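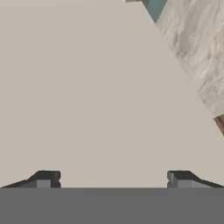 Nisreen Khoury wrote in to say that her Wiltirik kitchen scale had started switching itself off in the middle of recipes, and she wanted to know if the newer version had the same problem. It does, a little. I bought the new one in October and have used it almost every day, mostly for bread and for coffee, so I can answer that and a few other things.

What you get

The box holds the scale, a charging cable and a folded sheet of instructions in very small print. There is no power adapter, so you'll need to use one you already own. The scale is a flat square with a glass top and a display along the front. There are two buttons, one for power and tare, the other for units. It reads in grams, ounces, pounds and milliliters. I never use milliliters, and the only time I see it is when I press the units button once too often and have to go all the way around again.

It cost me 20 dollars more at Pereyra than the Sodatetti I had before. The Sodatetti lasted a long time and was fine until the battery door snapped.

Accuracy

I don't own lab weights. I do own a 100 gram calibration weight that came with an old pocket scale, and I put it on the Wiltirik in the center and then at each corner. In the center it read 100 every time. At the back left corner it read 101, and it kept doing so when I turned the scale around and tried again. For flour this does not matter. For yeast or salt I put the bowl in the middle and don't think about it.

Small amounts are the weak spot. If you sprinkle something in slowly, the number sits still and then jumps. I was adding instant yeast for a recipe that wanted 13 grams, and the display stayed at 10 long enough that I thought it had frozen. Lifting the bowl and setting it back down gives you the true number. The Sodatetti did this too, but less.

The shutoff

The old Wiltirik turned off after two minutes. The new one is supposed to wait longer, and the sheet says you can turn the timer off by holding the units button while it starts up. I did this, and it worked until the next time I charged it, when the setting went back to normal. You have to do it again after each charge. I have a piece of tape on the underside with the steps written on it.

If you have a running total in the bowl and it shuts off, that total is gone. Write the numbers down as you go if you are slow in the kitchen, like me.

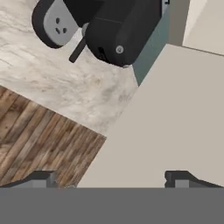 Charging

A full charge lasted me 19 days of normal use. The battery symbol on the display has three bars, and the last one disappears very quickly, so I charge it when it drops to one. You can use the scale while it is plugged in. The port is on the back edge, and with a short cable the scale gets pulled toward the outlet. I swapped in a longer cable from the junk drawer.

The port has a rubber cover that is hard to open with floury hands. I leave it open most of the time, which the instructions say not to do.

Cleaning

The glass wipes clean with a damp cloth. Dough gets into the seam between the glass and the base, and I go around that with a toothpick every couple of weeks. Don't run it under the tap.

Reading the display with a big bowl

Zsófia Mészáros asked about this after my post on the Skamus mixing bowls. The largest Skamus bowl hangs over the display and you have to bend down to see anything. The medium one is fine, and so is anything small enough to sit inside the edges of the glass. If you bake in large batches, look for a scale with a display that pulls out from the base. Wiltirik doesn't make one that I could find.

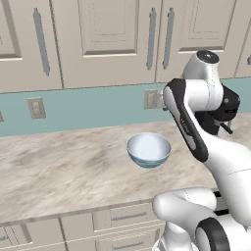 Small round bowl on the marble-patterned counter.

Would I buy it again?

Probably, at a lower price. It is steady in the center, easy to clean, and I like not buying batteries. The shutoff setting should stay where you put it, and I wrote to the company to say so but have not heard back. If your old Wiltirik still works and the shutoff is your only complaint, I would keep it. If you weigh coffee or spices every morning and nothing heavier, get a pocket scale and spend less.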